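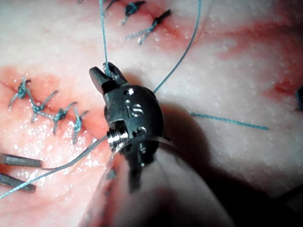

Figure 8. Wrist view with the thread held in the jaws, several knots already in place.

Section 8. Comparing Grasper Tips on the Suture Bench

Read Section 7 first if the arm hasn't been homed since it was last moved. The arm will let you skip homing. It will also let you drive it into the bench.

The procedure below compares two grasper tips on the same arm, with the same thread and the same wrist camera. The Baloyi tip is the short-jawed one supplied in the starter case. The Flilldale tip has longer jaws and comes in its own tin, with a key you should not lose. Either will run under the Drativow controller from firmware 2000 onward. Earlier firmware recognises both as "TOOL ?" and behaves accordingly.

8.1 Before you start

You will need both tips, the torque key, blue thread, a tissue surface prepared as in Section 5, and a fresh log sheet. Tea is optional and stays on the other bench.

1. Set the controller to HOLD. The amber light should be steady. If it flashes, go back to Section 7 and be honest with yourself about whether you homed the arm.

2. Fit the first tip and turn the torque key until it clicks once. A second click tells you nothing new and wears the thread on the pivot.

3. Open TOOLS > TIP and choose the tip by name. The controller does not detect the change. It will cheerfully apply Baloyi closing force to a Flilldale tip all afternoon.

4. Start the wrist camera and bring the jaws into focus. Anything close to the lens at the bottom of the view will be soft. Leave it soft. If you chase focus down there you will lose the jaws, and the jaws are what you're scoring.

CAUTION: Keep fingers clear of the jaws whenever the controller is out of HOLD. They are small, but they are not shy.

8.2 Adjusting the light

5. Bring the lamp in from above and slightly to the left. The wrist will throw a shadow to the lower right, as it does in Figure 8, so plan your next stitch somewhere else.

6. Turn the lamp down until you can follow the thread across the brightest part of the surface. Glare on a glossy patch is normal. Glare on the thread itself will spoil your grip scores.

Note: Blue thread shows up well on a pale surface. We tried white thread in January and spent a good part of the month looking for it.

8.3 The hold test

7. Pick up the thread with the jaws and set the closing force to 300 on the controller scale. The number is a setting and has no units, despite what the old laminated card says.

8. Draw the thread upward until it runs nearly straight from the jaws. Stop there. You are testing the grip, and the existing knots have done nothing to deserve it.

9. Press MARK and watch the thread where it passes between the tips. Any creep counts as a slip. Write S on the log sheet and the force setting beside it.

10. Lower the setting by 50 and repeat until you get a slip. Then swap tips and start again from step 1. Yes, including the homing check.

Note: Loose strands behind the wrist can look as though they are in the jaws when they aren't. If in doubt, open the jaws slightly – the thread you were holding is the one that moves.

8.4 Tying off

11. Tie interrupted knots along the incision line, using the same tip throughout. Changing tips halfway gives you a tidy row of knots and a worthless log.

12. Trim the tails, leaving enough to find again. Pick up the offcuts before the next run, or the arm will eventually do it for you at a moment of its own choosing.

13. Score each knot from the table in Appendix B. Have a second person score them from the recording without being told which tip was used. People develop loyalties to grippers surprisingly fast.

8.5 If things go wrong

Thread slips at every setting: wipe the jaws, then check step 3. It is usually step 3.

Jaws close but won't open: return to HOLD and count to eight. If they are still closed, cut the thread on both sides and see Section 11.

Picture drifts during a pull: the camera clamp is loose. Tighten it by hand. The torque key doesn't fit, though a row of scratches suggests the idea is popular.

Boltwood Bench Guide, revised Sat 27 February. Replaces all earlier versions of Section 8, including the one taped inside the cupboard door.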